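Oltum Opens Its Lunch Counter in Ukport This September

Ukport - Oltum is bringing a grab-and-go lunch counter to the Droto building, and we couldn't be happier to share the news! The counter opens in September with sandwiches, snacks and cold drinks for people who work nearby and have 15 minutes to eat, if that.

The triple-decker wedge is our favorite thing on the menu. It has three slices of white bread with two fillings, one green and one bright orange-red, and it comes in clear film so it can go straight into a bag or a coat pocket.

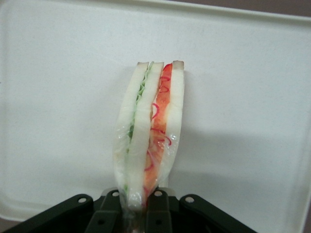
Baskets, Trays and a Simple Layout

Inmaculada Miranda planned the counter display and tried a lot of table settings before she was happy. Brown fabric covers the table, and woven baskets hold some of the food - a sandwich in the round one, a foil container in the oval one. Crackers or chips and a small snack packet go on a white tray, and red Coca-Cola bottles stand in a clear two-tier rack at the back.

"I wanted it to feel like lunch at a friend's house," said Miranda. "You look over the table, you pick what you like and you go." 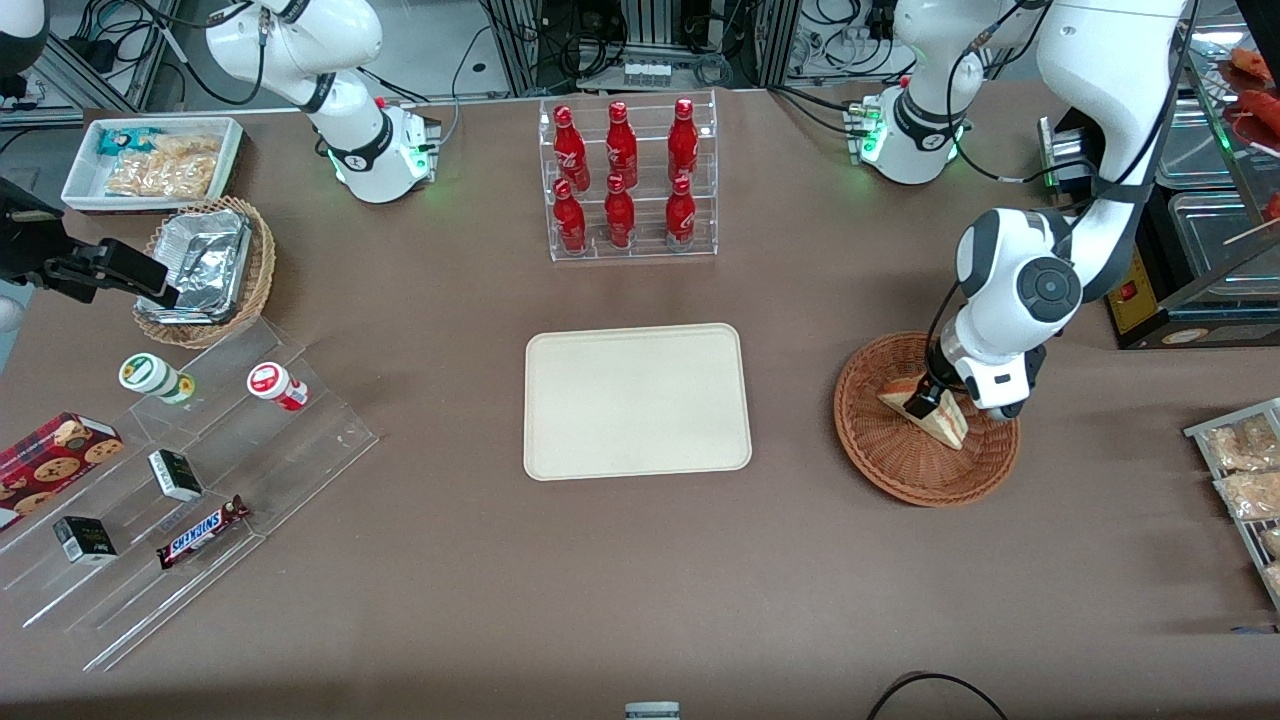 Lunch will be served from 11 a.m., and the team plans to make 50 wedges each morning to begin with. More will follow if they sell out early, and we rather hope they do! The building has 3,000 people coming through on a busy day, so come early if you have your heart set on one.

Siham Berrada, who runs the kitchen, is already working on 2 more fillings with the Kazlauskienė bakery and would love to hear what regulars want to eat. Suggestions can be left at the counter from opening day.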